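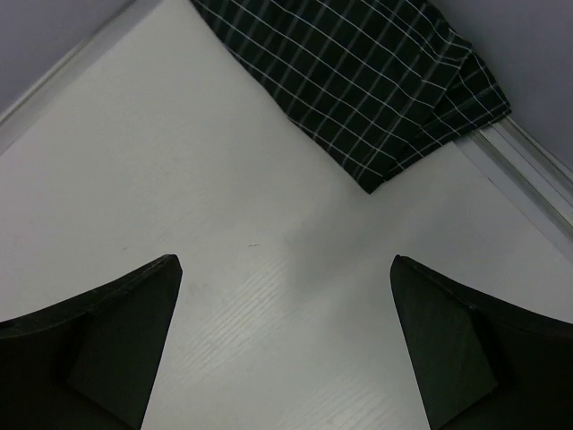
How long does a parcel take to reach me?

Orders placed before 1pm leave our Brusuvley warehouse the same working day. Standard delivery takes two to four working days on the mainland and up to 10 for islands and addresses abroad.

Do I need to be in to sign for it?

Only for orders over £200. Smaller parcels can be left with a neighbour or in a safe place if you add a note at checkout.

What is the difference between Vivlow and Cliselance paper?

Vivlow is our everyday range, sold in packs of 1,000 sheets. Cliselance is heavier and has a slight texture. It suits letters, certificates and ink drawing. It can go through most home printers, one sheet at a time, using the rear tray.

Can I order a sample first?

Yes. A sample pack has 13 sheets, one of each weight and shade we stock. You pay postage only. Limit of one pack per household.

Why has the cream shade changed?

The mill, Stankevičius, altered its recipe in January. New stock is a little warmer in tone. If you are matching older sheets, ask us before ordering and we will check what is left on the shelf.

Can I return an opened pack?

We can't take back opened paper unless it is faulty. Unopened packs can come back within 30 days of delivery. Put your order number inside the box. Refunds go to the card you paid with and usually show within a week.

My pack arrived with bent corners. What should I do?

Email us a photo of the sheets and the outer wrapping. Please keep both until we reply.

Do you cut paper to size?

We cut A4 and A3 down to any smaller size with straight sides. There is a small charge per pack, and cut paper can't be returned.

Can I collect my order?

Collection is from the side door in Brusuvley, 9am to 4pm. Wait for the email saying it is ready.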